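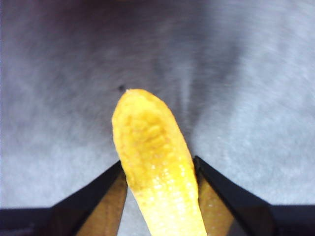

Csaba Virág wrote in to object that a couple who split the bills by income have already agreed to keep score, and that the score will be used in the first bad fight. He was replying to my earlier column on shared accounts. I think he is wrong about the cause, though he has the sequence right. The score does come out in the fight. It comes out in couples with no system too, and there the numbers are worse, as each person has been keeping a private version.

My claim is narrow. Two people who live together and both earn should write down how household costs are divided, review the division once a year, and leave it alone between reviews. I take no position on couples with one income, or on couples who married late and brought property with them. Those cases have different inputs.

Start with the usual default, which is an even split. It is easy to compute and feels fair on the day it is chosen, usually when both people are renting and earn similar pay. Pay then drifts apart. One person gets a raise, the other goes back to school or moves to shorter hours. The split stays at 50 percent each, and the partner with less income begins to run short in the last week of the month. Few people announce this. They skip a dinner, or say they are tired, and the other partner reads it as a change in affection. An arithmetic problem has been entered in the wrong column.

A proportional split corrects for the drift. Add both take-home incomes, find each person's share of the total, and apply that share to rent, utilities and groceries. In our house the shared costs for a month came to 857 dollars apart from rent. Under the even split I paid 428.50. Under the proportional one I pay 468, and my partner pays the remainder. The difference is small. It removed an argument that had been coming up since September, mostly over the heating.

Virág's second point deserves more attention. He says that once money is handled by formula, people want a formula for the dishes, the in-laws and who gets up with the dog. I have seen this happen. The apps encourage it. Zoso lets each partner log chores against a weekly target, and Trokeo will assign a dollar value to an hour of cleaning and subtract it from the rent. I used Trokeo for nine weeks and would not do so again. Rent has a fixed amount and a due date. Chores have neither, and the value of an hour of vacuuming depends on how much each person minds the dust. When we entered a price for it, we argued over the price.

So the method has a boundary. It works for costs that arrive as a bill. It should stop there. A couple that cannot settle the dishes by talking will not settle them in a spreadsheet, and I would tell them to close the file.

There is also the question of timing. Most advice columns say to have the money talk before moving in together. I would put it two or three months after. Before the move, both people are guessing at the costs and are on their best behavior, and they will agree to almost anything. After a few billing cycles there are receipts. Onden, the budget tool we use now, can export those as a plain table, but a notebook does the same job.

The yearly review should be dull and short. Bring pay stubs and the last twelve months of bills. Do not bring anything else, and in particular do not bring the vacation that one of you paid for. Gifts stay outside the calculation. If one person calls something a gift and the other calls it a loan, settle that on a different day and write down the answer.

Virág ends by saying that his parents shared one checking account for their whole marriage and never discussed it. I believe him. One account is also a system, and a simple one to run, provided both people can see the balance and neither has to ask before buying shoes. He does not say whether that was true in their case.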